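Drollora Play Library: progress report to the Teixeira Fund
6/10/26
Prepared by Vivek Lodhi

Well, it's open! The play library has been lending from the old reading room in Burville for six weeks, and I'm delighted to say the shelves look thinner every time I lock up. Your grant paid for the shelving, the first stock of toys and Renzo's hours, so most of what follows is his work as much as mine.

Where we'd got to by the end of September

We set ourselves a target of 20 member families by Christmas and we already have 26. Several came to us through the health visitors, who have been marvellous about handing out our leaflet, and a fair few simply wandered in out of the rain and stayed. Membership is still free, and we'd like to keep it that way through the winter.

Loans run for three weeks. We started with two and changed it after the first month, when parents kept telling us that the little ones had only just got interested in something by the time it was due back. Late returns have dropped off nicely and the phone is quieter.

The dressing-up boxes go out fastest, then the train track, then anything with a ramp. The big floor puzzles have hardly moved (I think the boxes are too heavy to carry home with a pushchair), so Renzo Pagano is sewing drawstring bags for them and we'll try again.

Story and play mornings

These are the bit I'm proudest of. We planned for 6 children at each one and have had to put out extra cushions every time. Grandparents come along too, which we hadn't planned for at all, and two of them now read the story when I'm stuck at the desk. One little boy who spent his first visit under the coat rack now hands out the biscuits!

Cleaning and checking

Everything is wiped down and checked for cracks and loose bits on its way back in. It takes longer than I allowed for in the bid. We've moved the job to the end of the afternoon, with a second table by the sink, and Renzo has made a card for each set saying what should be in it, so gaps get spotted before the next family takes it home. 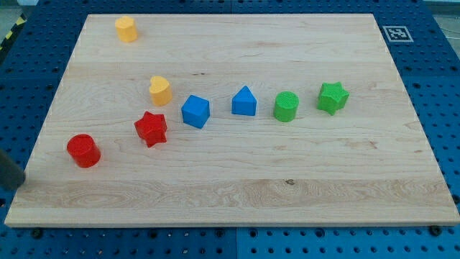

Missing pieces are a nuisance all the same. We now keep a jar by the door for strays, and people do bring them back, sometimes in an envelope with an apology from a four-year-old.

Money

We have £1000 of the toy budget left. I'd like to spend it on things for under-twos, where we're short, and on a couple of sturdier outdoor items for spring. The catalogue software, Plutix, came in under the quote, and I've put the difference towards bags and labels. Receipts are in the folder I sent over with this.

Next

Opening one late afternoon a week, for parents who work. A swap shelf for jigsaws. A visit from you, if you can manage it. Story mornings start at ten and there's always tea.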